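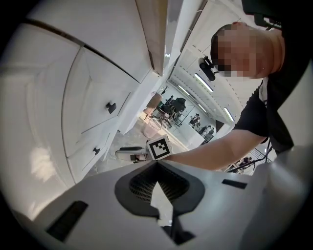 Shoshana Castellanos wrote:

> Can we please settle the drawers before Tuesday? I went in for the packing
> tape and came out with a bag of knobs, a takeout menu and one glove. The
> tape was in the wooden cabinet at the far end, which I only found out by
> moving the pink bin, which is apparently always in front of it. I vote we
> empty everything, match the knobs, and put labels on. If people object to
> labels I would like to hear what they propose instead, because "I know
> where it is" has stopped working as a system. Also the bag of knobs is on
> my desk if anybody is missing one.

Shoshana, I object to very little of this, so brace yourself for a long message about the rest.

Knobs first. The top drawer has a bigger black knob than the one under it. I'd been walking past those drawers since the Ferreira lease and never noticed, and now that you've brought up matching them I can't look at anything else in the room. Both are black, which is as far as the coordination goes. I went through your bag (you were at lunch, the glove was on top, I put it back) and there are plenty of spares of some third size that matches neither. I'm told they came with the Oltomine shelving, the set we sent back. We returned the shelves and kept the knobs. I don't want to know who signed for that.

My vote is to leave the mismatched pair alone. For once it's a feature. I can say "big knob" on the phone to someone standing in front of it and they'll open the right drawer. If we match them we'll be back to "the upper one, no, the other upper one," meaning the cupboard, and then somebody is on a chair.

Now the contents. I took everything out of the big-knob drawer Monday evening, partly out of public spirit and partly because I'd lost a tape measure. In no particular order it held:

2 staplers, one of which works if you hold it upside down
a box of 1,000 paper clips, unopened, with a second box of clips behind it, opened and mostly spilled
Allen keys, far too many, every one of them from something we've already put together
the manual for the Sotell kettle
no Sotell kettle
birthday candles
a phone charger for a phone I last saw on a cousin of mine in high school
the tape measure

The small-knob drawer I opened, looked at, and closed. It's extension cords. They've formed an attachment to each other and I think we should respect that until there are two people and a free afternoon.

What I'd suggest, and I'm aware that suggesting a thing on this list is the same as agreeing to do it:

Big-knob drawer is things you need today. Tape, scissors, markers, the working stapler. The other stapler can go wherever upside-down staplers go.

Small-knob drawer is cords and only cords. It's already made its mind up and I'd be wasting my strength.

The upper cupboard is paper, folders, and spare stock. Nothing heavy. I can reach the bottom shelf, Shoshana can't, and we both resent the top one. If you put something up there you've donated it to whoever is tallest.

The wooden cabinet keeps what it has for now. It's small and it was never meant to be the overflow, but it's been a good sport.

The pink bin moves. I have nothing against the pink bin. It's a nice pale pink and it's the one thing we own that looks as if a person picked it. It just can't live in front of a cabinet door. My first idea was the end of the white table, where the chairs are, but then whoever gets the black office chair will roll over it. Beside the cabinet, then, a foot or so to the left. If you come in and find it back in front, please don't email the list. Push it with your foot.

On labels: yes, fine, with two conditions. No laminating, and no jokes. I say this as the person who wrote "HERE BE CABLES" on a drawer at my last job and then had to explain it to visitors for as long as I worked there. Plain words, black marker, masking tape, torn and not cut so it looks like we weren't trying. If the contents change, the label gets peeled off that same day. An out-of-date label is worse than the takeout menu, and the takeout menu is from a place that closed.

Somebody is bound to ask about getting proper organizers. I looked. Esau has drawer trays at $40 for a set, or $30 if you take the beige. I measured, now that I have a tape measure again, and they'd fit the big-knob drawer with a gap down one side just wide enough to lose a pen in. I'm inclined to try shoe box lids first. I have lids. I have so many lids that my family would consider it a kindness.

Things I'm not taking on in this message, so please don't reply to them: whether the wood edging on the panel between the cabinets was meant to go with anything, whether the ceiling lights are too bright (there are three long strips of them and they do make the drawers look more guilty than they are), and who gets the tall chair.

So for Tuesday: I'll bring masking tape and lids. Shoshana, bring the bag of knobs so we can find out if they fit anything at all before we throw them out, and the glove, in case its owner comes forward. If you've got something in the big-knob drawer that you love, it's in a cardboard box on the white table with "DRAWER" written on the side. Collect it by the end of the day. After that the candles are mine.

Has anyone seen the kettle?

Sunita Pruitt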